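About Stinddale Community Cooking School

Stinddale Community Cooking School began in the back half of a former carpet showroom, which explains the excellent lighting and the one wall we still can't get a nail into. Ridwan Chong signed the lease for 30 weeks, on the theory that anyone who wanted to learn to braise would have done so by then. We have renewed it several times since and the landlord has stopped asking what we do.

We teach ordinary people to cook ordinary dinners. There are evening courses in stocks and soups, Asian greens, bread, pastry (basic) and pastry (for those who ignored our advice and skipped basic). Classes are capped at 12 and run for two and a half hours, including the washing up, which is part of the syllabus and not optional, whatever your brother-in-law told you after his term with us.

The Asian greens course is our oldest and still fills first. It covers choosing, washing, storing and cooking, in that order, and spends longer on washing than most people expect.
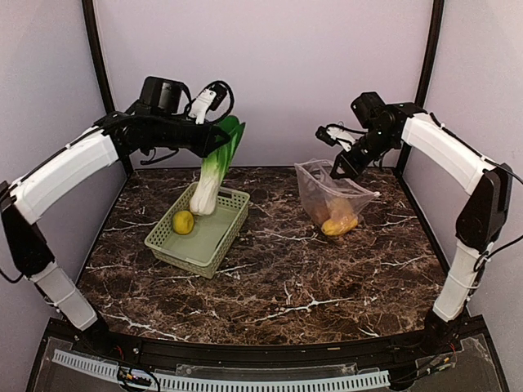
Nabila Raju: I did the greens course twice, once to learn it and once because I'd told everybody at work I was good at it. My kids now eat gai lan. They complain, but they eat it.

Our teaching kitchen has six benches, four ovens of varying temperament and a Rüegg range that came with the Lellero Street building when we moved in. Students are asked not to lean on it. Knives, boards and aprons are supplied, although you're welcome to bring your own knife if you're the sort of person who has one and would like it noticed.

More than 437 students have finished a full course with us. A few others left at the halfway point, usually during pastry, and we wish them well.

Fees are $62 a class, or $40 with a concession card. That covers all ingredients, a printed recipe booklet and a container for leftovers. We'd love the container back - we have never had a container back.

The school closes for the whole of May, when Ridwan services the ovens and rewrites the booklets in favour of whatever he's been eating lately.

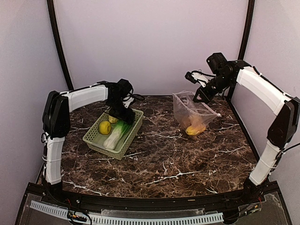

At Stinddale Community Cooking School, Lellero Street

Enrolments for next term are open at the front desk or by phone. Gift vouchers are available and don't expire. Parking is behind the building, next to the Drelletti tile warehouse, and please leave their loading bay clear. They are very polite about it the first time.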